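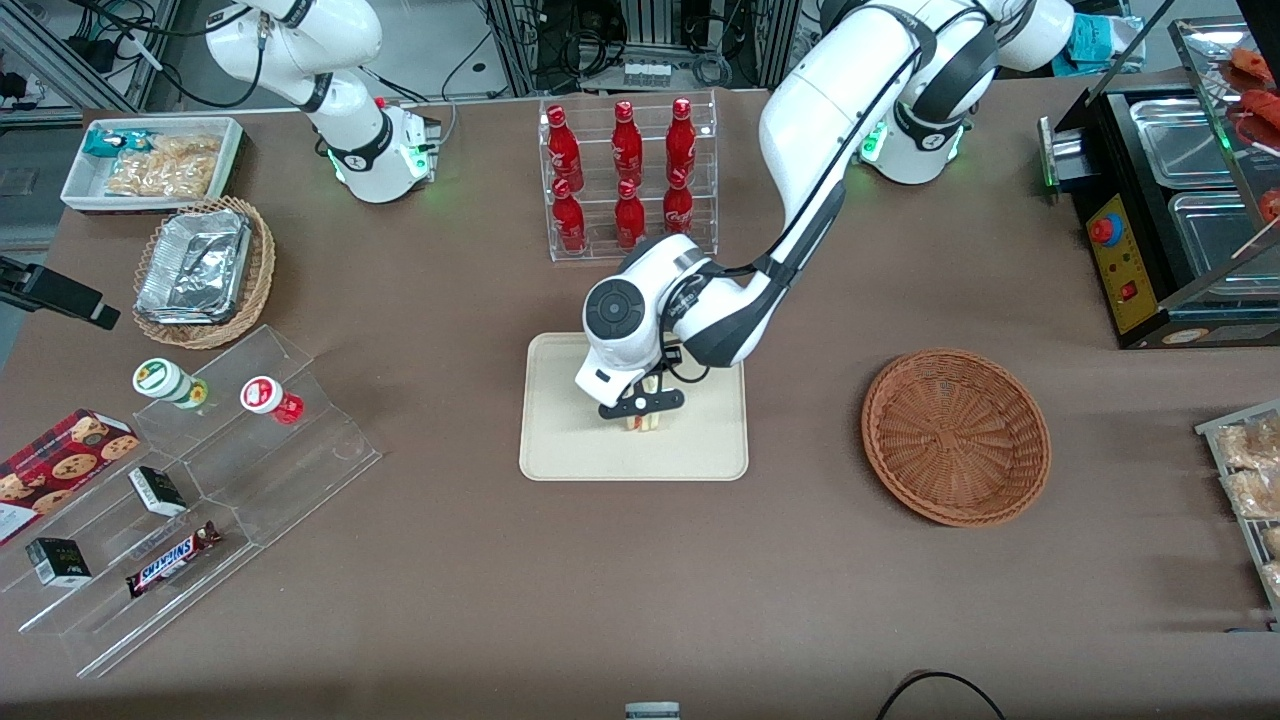
Wrapped sandwich on the tray, Coca-Cola bottles in the rack.

Mon 6 June

Gift record matching, Sendcombe cancer research fund. Continues the entry on the pledge ledger.

Goal for today: get the Linmont export and the old pledge ledger into one table, with one row per gift, and find out how much of the restricted money can be traced back to a signed gift agreement.

Input. Linmont export, 2,529 rows after dropping the header block and the blank rows at the bottom. Dates came through as text again. Converted them on load and left the original strings in a second column, as the ledger uses day-first dates in the early pages and month-first later on. Any date where both readings are possible is flagged "ambig" and is not used for matching.

Matching, first pass in Pirnus. Keys: donor ID, amount, gift date within a week. Default threshold. Result was too generous. It joined monthly gifts of the same amount into a single gift wherever a payment had slipped by a few weeks, because the fuzzy date setting was still on from the last job. Threw the result away.

Second pass. Fuzzy date off, window of three days, check number added as a tie-breaker where there is one. Left 191 pairs for hand review. Most are one of two kinds:

– a pledge and its first payment both entered as gifts
– a matching gift from an employer booked under the employee's ID

The first kind inflates the total. The second does not change the total but puts the credit on the wrong donor, and the receipt letter then goes to the wrong address. Treat them separately. Do not merge employer matches, move them to the employer record and put a soft credit on the employee.

Restriction codes. The ledger has a column headed "purpose" with free text in it. Mapped this to the current codes by hand. "Research" alone is not enough to call a gift restricted. Old appeals used the word for everything, including the building. Rule for now: a gift is restricted only if there is an agreement, a letter from the donor, or printed appeal wording that names the use. Everything else stays "undetermined" and is not counted either way.

Mészáros bequest. Booked in 13 installments. The will extract in the folder says income only, principal to be held. The ledger shows 6 of the installments coded to the endowment and the rest to current use. Either the coding is wrong or there was a later release that we don't have. Did not recode. Asked for the full estate file and for the board minutes from the October after the first payment. Until those come in, the fund balance in the summary sheet carries a note and should not be quoted in a donor report.

Side check on fund names. "Sendcombe Fellows" and "Sendcombe Research Fellows" are the same fund, same account number. "Sendcombe Fellowship (Travel)" is a different one with its own account and must not be folded in. Added all three to the alias table with a comment.

Problems still open:

Pirnus drops accents on export. Mészáros comes back as Meszaros and then fails the join against our own table. Workaround is to join on donor ID only and take the name from our side. Tried changing the encoding on the export screen, no effect.

Anonymous gifts share a single placeholder ID, so the matcher sees them as one very active donor. Excluded them by ID before the second pass. They need their own review with check numbers only, and anything that came in as cash can't be matched at all.

Next: hand review of the pairs, pledges first. Save the Pirnus settings file with the run this time – the fuzzy date setting carries over between jobs and the log does not record it. Working table is in the shared folder under "matched_pass2", read-only until the review is finished.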